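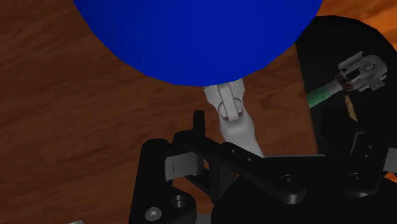 Simulation: der Greifer an der blauen Kugel, Blick vom Handgelenk aus.

Start Blog Werkstatt Unterwegs Über mich

Besuch bei Rasora in Uden

10. März 2026

Rasora hatte zum Tag der offenen Tür geladen, und weil ich ohnehin in der Gegend war, bin ich hingefahren. 175 Anmeldungen soll es gegeben haben, geführt wurde in Gruppen zu 8 Personen. Unsere Gruppe kam als zweite dran.

Zuerst ging es in den Raum mit den Rechnern. Dort wird alles, was der Arm später greifen soll, in der Simulation geprobt. Auf dem großen Bildschirm lief eine Aufgabe mit einer blauen Kugel auf einem Holztisch. Die Kugel ist glatt und rund und damit für einen Greifer mit schmalen Fingern ein unangenehmes Teil. Die Ansicht oben hat mir am besten gefallen – man sieht den hellen Finger mit seinem Gelenk und davor das schwarze Gestänge, sogar die Schraubenköpfe sind modelliert.

Das Programm heißt intern Onico. Laut unserem Führer waren für diese eine Aufgabe mehr als 2.994 Durchläufe gerechnet worden. Eine Frau aus der Gruppe wollte wissen, ob Reibung richtig abgebildet wird. Die Antwort war ein Jein: Bei harten Gegenständen passt es ganz gut, bei Stoff und Folie weniger.

Danach kam die Halle. Der echte Arm stand hinter einer Scheibe und sortierte Deckel in Kisten, recht langsam. In 2 Fällen musste jemand eingreifen. Fotografieren war in der Halle nicht erlaubt.

Kaffee gab es im Brandão schräg gegenüber, dort saß auch die halbe Gruppe vor uns. Im Juni soll es einen weiteren Termin geben, dann mit Stoffteilen. Anmeldung wieder nur online.

Kontakt | Impressum | © Alle Texte und Bilder, soweit nicht anders angegeben, beim Autor | Nach oben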